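Haldale Society of Engineers
2019-04-17

1/ The Society records with sadness the death of Wekesa Mussa, Fellow and former Vice-President, at the age of 82. He died at home in Haldale after a short illness.

2/ Mr Mussa joined Dursun as an apprentice fitter and rose to head its kitchen appliance works. His name appears on three patents, the best known being for the spring catch that held down the lid of the Plirnance pressure cooker.

3/ The catch could be opened with one hand and stayed shut until the steam had gone. Ollosus later took a licence for it and kept it in its range for many years.
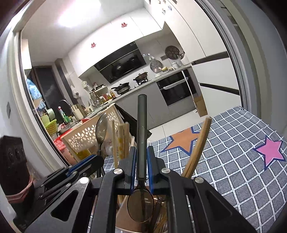 4/ On leaving Dursun he taught evening classes in machine drawing and served two terms on our Council. Members will remember his firm views on the proper use of a pencil.

5/ Our President, Pendo Makokha, writes: "Wekesa read every drawing put before him, and sent most of them back. Many of us are better engineers for it."

6/ He is survived by his wife and two daughters, to whom the Society sends its condolences. The funeral will be private. A memorial lecture will be held in September and members will be notified of the arrangements by post.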